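We use cookies to remember your settings. Accept / Manage

Dorum grippers vs. Lekell arm: comparison set

README, last updated in February

What you get: 800 episodes of household pickup tasks, half with the Dorum handheld pair, half with the Lekell arm driven by a Farquharson controller.

Please don't read the success rates as a ranking. The handheld half was recorded by people who had practiced. The arm half was not – 7 operators, most on their first day. Astton's sales page says handheld data "transfers directly." We tried, and 15 of our tasks did not transfer at all.

Known problems

- Pose tracking drops when one marker cube hides the other. Dropped stretches are flagged, never filled in.
- Cables tug at the wrist on long reaches. Both handheld units have one.
- Small things left on the floor, like the brush or comb by the coffee table, are labeled by hand and sometimes wrong.
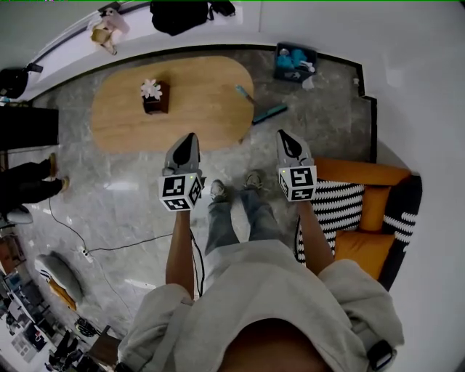
Before you train

Throw out any episode under 3000 control steps on the arm side. Check the jaw offset yourself; the one printed in the Dorum manual did not match our units.

Shares: 15 | Comments: 2

gripfan: So is the handheld better or not?

benchrat: Same offset trouble with ours. Please post your numbers.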